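Painting over old semi-gloss trim without sanding everything?

skav_renter

We bought a 75 year old house in Skavville and every room has semi-gloss trim in a yellowed off-white. Baseboards, door casings, window sills, the works. I measured 206 feet of baseboard alone. I want to go over it with a water-based satin in plain white. The old paint is sound except for a few chips near the back door. I tried one test patch in the hall closet with no prep other than a damp rag, and after two days I could scratch it off with a fingernail. Do I have to sand all of it, or is there a primer that will stick by itself? I'd like to be finished by November.

Grigaitė

Your test patch tells you most of it. New water-based paint won't hold on to old gloss, and if the old coat is oil it's worse. Rub a hidden spot with a cotton ball and some rubbing alcohol. If color comes off on the cotton, the old paint is water-based. If nothing comes off, treat it as oil.

Before you sand anything, get a lead test done. A house that age could easily have lead in the lower layers, and dry sanding is the wrong way to find out. If it comes back positive, stop and read your state's rules. 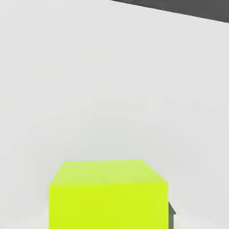
If it's clear, wash the trim with a degreasing cleaner and rinse it twice. Baseboards in a kitchen hold more grease than you'd think. Then scuff with a fine sanding sponge. You only want to dull the shine, so it goes faster than it sounds. Wipe off the dust, put on one coat of bonding primer, and leave it overnight even if the can says an hour. Two thin coats of satin after that. Feather the chips with spackle before the primer goes on.

Don't scrub it for a couple of weeks. It feels dry long before it's hard.

takow75

I skipped sanding and just used a bonding primer. Been fine for three years except one door where the dog scratches.

Livora

Same here but I used deglosser. Stinks, open the windows. Also caulk after priming, not before, and pull your tape while the last coat is still a little wet or it tears.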